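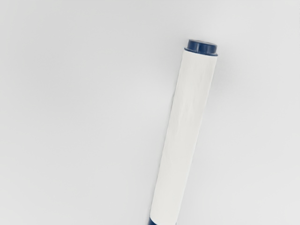

Which finger set are we testing first?
The Lefèvre pads, at the low force setting, then the stock Mivberg fingers with everything else left alone.

Notebook Projects Cells Calibration Archive
Notebook > Gripper trials > Marker into cup
Search this notebook Go

Monday, started 9:40

Finally got the whole comparison running in sim and it is such a nice little task! Marker on the table, pick it up, drop it in the mesh cup. Olga Henriques wrote the reset script over lunch last week and it just works – new marker pose, arm back to home, next episode, no babysitting.

Batch is 499 episodes per finger set. Same controller for both (the Zarkdale one, gains as Arnaldo left them), same seeds, wrist camera plus the fixed side view. First 22 episodes I watched all the way through, then let it go.

Lefèvre pads: 61 drops in the batch. Nearly all of them came after a grasp close to the cap, where the diameter changes. Mid-barrel grasps are lovely, the marker hardly rolls at all.
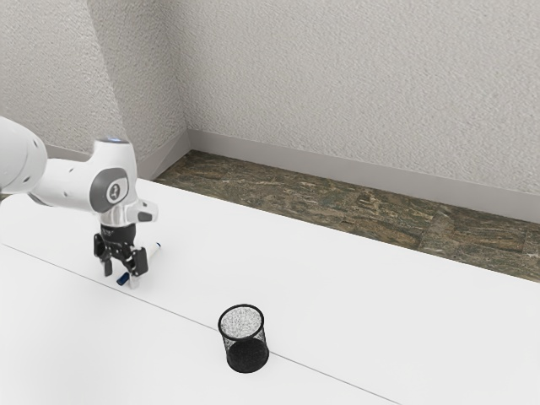

How is a drop counted?
Any loss of contact with both fingers before the marker is over the cup opening. Bouncing off the rim goes in its own column.

Stock fingers are still running as I write. Early impression only: faster to close, but the marker pivots more on the way up. I want to see the contact plots before I say more.

Wrist camera notes. White barrel on a white table is a real test for the segmenter, and I love that we have it in the set. The navy cap gives it something to hold on to. Arnaldo Louro wants to try the Clurnmont depth model on the same seeds, so I saved them next to the batch config.

To do
- rerun the cap-end grasps with 3 mm more approach depth
- ask Olga if the reset can bias toward steep diagonals
- friction on the pads: still the default value, check against the bench sample

4:15, stock batch past halfway. Leaving it on overnight.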